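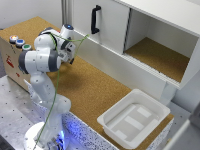

Plateau liège Kulance, armoire blanche en place

Plateau de travail Kulance, surface en liège

On en reçoit des questions sur ce plateau ! Il faut dire que le liège, quand on y a goûté, on a du mal à revenir à une surface dure. Les petites pièces ne filent plus au sol, un outil posé un peu vite ne sonne plus dans tout l'atelier, et ce grain moucheté, entre le beige et le brun, est franchement agréable à regarder toute la journée.

Le chant avant est blanc, moucheté de gris et de bleu. C'est un détail, mais nous y tenons beaucoup : le bord du plan se repère d'un coup d'œil, et il s'accorde très bien avec une armoire blanche montée au-dessus du liège.

Caractéristiques
Longueur : 1165 mm
Profondeur : 700 mm
Épaisseur du liège : 3 mm
Référence : Drirora 157
Finition du chant : blanc moucheté

À associer
Le bac blanc en plastique, à garder sur le côté pour la visserie ou les pièces en attente.
La caisse en bois clair Cao, dont le dessus arrive au niveau du liège. Elle porte trois boutons-poussoirs ronds (rouge orangé, bleu et vert) à collerette grise : les couleurs se distinguent sans chercher, et on garde tout le plateau pour travailler.

Pose et entretien
Le plateau se fixe par dessous, sur tout piètement de dimensions équivalentes. Prévoyez d'être deux pour le mettre en place. Laissez le liège une nuit dans la pièce avant la pose. Ensuite, une éponge à peine humide suffit ; pas de solvant ni de tampon abrasif. Les petites marques de pointe se referment assez bien, les coupures de cutter, non : gardez une planche à portée de main.

L'avis de l'atelier
« Je l'ai monté chez Visudent en mars 2018 et je l'ai tout de suite voulu pour mon propre établi. On pose, on reprend, rien ne glisse, c'est un vrai plaisir ! » Hưng Lục, montage

Livré avec visserie et gabarit de perçage. Découpe sur mesure possible, à préciser dans le message joint à la commande.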